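Collecting mug examples, week two

I've been putting off writing about the data side of this project because there isn't much to show. Training makes nice curves. Collecting is mostly the same small job over and over, and this month the job is getting an enamel mug onto a mug tree.

The plan Damian Brzozowska and I agreed on in April was 1,000 demonstrations of the one task. We're at 459 that I would keep. Every one is a person driving the arm by hand, start to finish, while the cameras record. The policy only ever sees what we recorded, so if I always approach the peg from the same side, that's the only way it will know.

The first batch had that problem. I had put the mug in nearly the same place each time without noticing, and the model we trained on it reached for that place wherever the mug was. I threw the batch out. Now I work from a list of 16 start positions, some left of the tree and some right, and I turn the handle a different way every time I come back to a position.

The tree gets moved too, and turned, though not as often. Its pegs stick out at different heights and angles, and a small turn of the base changes the whole approach.

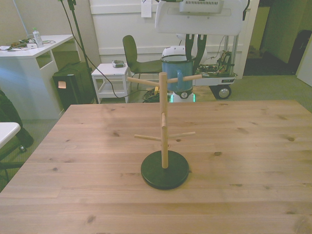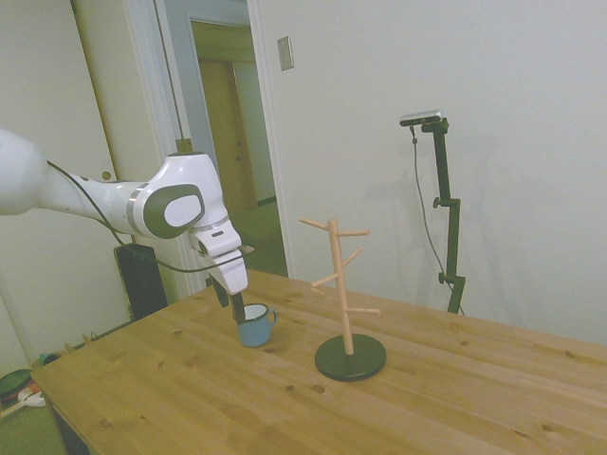 The same light wood mug tree and blue mug on the pine table. 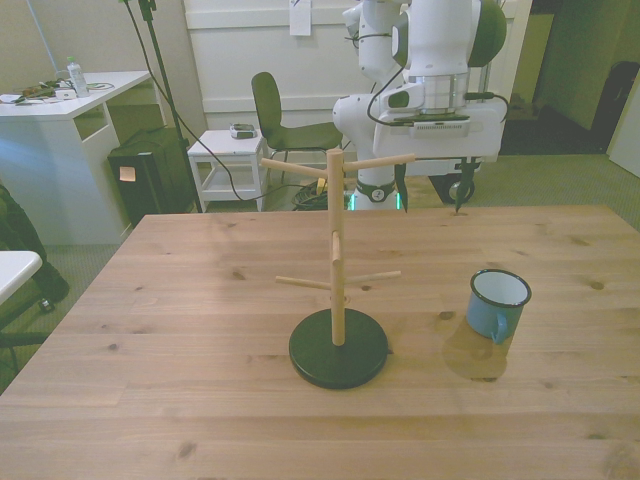 What gets thrown out

I keep a plain text file with one line per episode. An episode goes if I bumped the tree, if I stopped for more than 3 seconds to think, or if the mug left the view of both cameras. I used to throw out anything with a missed first try as well. Damian talked me out of that. If I miss the peg, back off and get it on the second try, the recovery is worth having, and those episodes now get their own tag.

Pauses are the ones I still argue with myself over. When I hesitate just before the handle goes over the peg, the model learns to hesitate there too - and then it sometimes never starts moving again. Our fix so far is to practice each new position a few times with recording off.

I also stopped doing long sessions. After lunch on Tuesday I went back through a full afternoon of episodes and the last hour was clearly sloppier than the first, with wide swings and late corrections. Now we swap drivers more often. Damian's paths are shorter than mine and he comes in lower, and I'd like both styles in the set.

Next up is a second mug with a bigger handle. I want to finish the list for this one first.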